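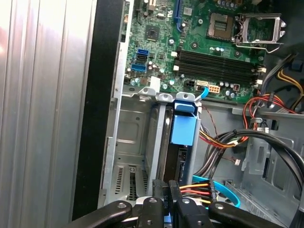
Eetu Vainio would like it put first that the robot is slow. He wrote to me after the last page of tips went up and said people who come over from hand benches expect it to race, then stand there with their arms folded getting annoyed with it. A good hand with a screwdriver still beats it on any single tower. What changed for him is that he can leave it working on one while he sorts boards, and that his thumbs have stopped hurting.

Workshop > Computer Repair > Bench Tips

July 18, 2025
By Pantelis Spanos

He is right, and I should have said so the first time. We take in old desktop computers at the Raltau workshop in Clanatby, strip them, test what can be tested, and send out the rest as sorted parts and scrap. The arm on the end bench does part of the stripping. It pulls plugs, lifts out drives and sets things in trays. People do everything else, and there is more of everything else than I thought there would be.

These are the tips that have piled up since we started. Some are for anyone who opens computer cases, with or without a machine.

Before the case goes on the bench

Unplug the power cord, then hold the power button in for a few seconds. Old habit, and it stays. The arm doesn't care about leftover charge but the person who reaches in after it does.

Blow out the dust outside or at the hood. We used to do this at the end, when the parts were already out, and it was a mistake even then. Dust in the rubber of the gripper makes it slip. Use short bursts and hold the fan still with a finger.

Take the side panel off by hand and check for anything loose. Screws are the usual thing. We have also had paper clips, a dead moth the size of a stamp and once a house key, which went back to the school that sent the machine.

Lay the tower flat with the open side up, and push it all the way back against the stops. If the case rocks, put a folded cloth under the low corner. A case that rocks a little under your hand will rock a lot under the arm.

Cards and coolers

We take out graphics cards and coolers by hand, before the arm has a turn. Old thermal paste can hold a cooler down hard, and you want to feel it start to turn before you lift. Run the machine for a few minutes first if it still boots, then shut it down and wait for the fan to stop. Twist gently both ways. If it still won't come, leave it and ask.

With the processor out, get a plastic cover on the socket. We keep a cup of covers by the lamp. They run out, and when they do, the board waits on the shelf until there are more. A board with bent contacts goes straight to scrap, and the better ones are worth real money to us.

Memory comes out by hand too. Push the clips open, lift by the ends, and stand the sticks in a foam tray with the labels facing you.

Cables

Most of the trouble is here, for people and for the arm both.

Pull on the plug and never on the wire. SATA data plugs often have a small metal spring on the back that has to be pressed in. The ones without a spring just slide off. The power plug next to it has no catch on most drives but can be very tight, so rock it slightly along its long side. Rocking it the short way is how you snap the plastic tongue off the drive.

Cut the cable ties you can reach. Use flush cutters and cut away from the wires, with the flat side of the cutters facing the bundle. When the power leads have some slack in them the arm gets to the plug on the first try far more often. I didn't believe this until Eetu did a tray of machines each way and showed me the log.

Fold thick cables back over the side of the case and clip them there with a clothespin. Wooden ones hold better. We bought a bag of them at the supermarket and they are the cheapest thing on the whole bench.

The plugs that cause a stop are mostly the small ones along the edge of the board: front panel leads, front USB, the fan. We don't ask the arm to do those now. Do them yourself while the case is still on the prep table. Needle-nose pliers with tape around the jaws work well, and so do fingernails.

The big main power plug is also a hand job. Squeeze the latch, hold the board down with the other hand, and pull straight up.

Drives

Every machine in our shop has different drive fittings, or it feels that way. The ones with a plastic carrier are easy. Squeeze or lift the handle and the drive slides out with it. The ones screwed directly into the cage need a person with a driver, and there are nearly always more screws on the side you can't see.

Set a drive down flat. Don't stack them. Each drive gets its sticker before it leaves the bench, with the number from the intake sheet, so that the drive from case 2145 can be matched to the wipe report for case 2145 a month later. This used to be done at the end of the shift from memory and we had mix-ups. Now the tray has a slot for each case and the arm won't start the next one until somebody has pressed the button to say the sticker is on. People grumbled about the button for a week or so. I was one of them.

Wiping is done on the other side of the room and the arm has no part in it. If a customer asks, tell them that a person signs for every drive.

Keeping the gripper in order

Wipe the jaws at the start of each shift with a lint-free cloth and a little alcohol. Let them dry.

Check the bolts on the jaws by eye every morning and with the hex key once a week. Snug is enough. Seppälä did our installation and their fitter found one of ours so overtightened that he had to drill it out. It was me who had tightened it.

Clean the camera glass with a lens cloth, the kind for spectacles. Paper towel scratches. If the picture on the screen looks milky after that, the smear is usually from skin, and a second wipe takes it off.

Shiny metal is a nuisance. Ridged and polished panels throw the lamp straight back at the camera, and then it misjudges where the edge is. Turn the lamp to the wall. We pinned a sheet of white card there and let the light bounce off it. For a very bright case, drape a dark cloth over the panel, well clear of where the jaws go.

Change the gloves in the pocket of the bench too. People forget and put on the pair with the hole.

When it stops

It will stop. Ours runs on a program called Stestero, and when it can't find what it wants it halts, lights the amber lamp and waits. Press hold before you put your hands in, even for a second, even if it looks parked. Then clear the cable, take your hands out, step back over the line and press resume. Do it in that order.

If it stops three times on the same case, take the case off and finish it by hand. We lost most of a morning last November to one small tower with a bracket across the drive bay, with two of us standing over it trying different angles. The whole thing took Eetu a few minutes with a screwdriver in the end.

Write the model on the whiteboard when that happens. Anyone on the prep table can then see which cases to skip.

What the day looks like now

I get asked about this more than about cables. We did around 200 towers a week before, and the weekly number has gone up since, less than the brochure promised. Nobody on our benches lost their job over it. I can't tell you that will be the case in your shop, and I would ask your boss directly before the crate arrives.

The work is different, though. There's more looking and less gripping. The old stripping job was hard on hands and wrists, and two people who had gone to shorter hours have come back to full ones. On the other side, some miss having a tower that was theirs from start to finish. Prep table, arm, sorting: it can feel like you only ever see the middle of a thing. We swap places at each break now, and everyone does at least one whole machine by hand every day. That also keeps the skill up for the days the arm is down.

Noise is worse at that end of the room. It's a steady whine and it gets to you by afternoon. A rubber mat under the bench feet took some of it away.

If you are setting one up, let the people who will stand next to it choose where the trays go. Ours were put on the left by someone working from a drawing, and we reached across ourselves for weeks before we unscrewed the shelf and moved it.

Leave a bench free for hand work as well. You'll want it the first time a pallet of odd cases comes in.

Next page: sorting screws without losing your mind, and what to do with a shoebox of loose power bricks.

Filed under: Bench work, Taking things apart, Working beside machines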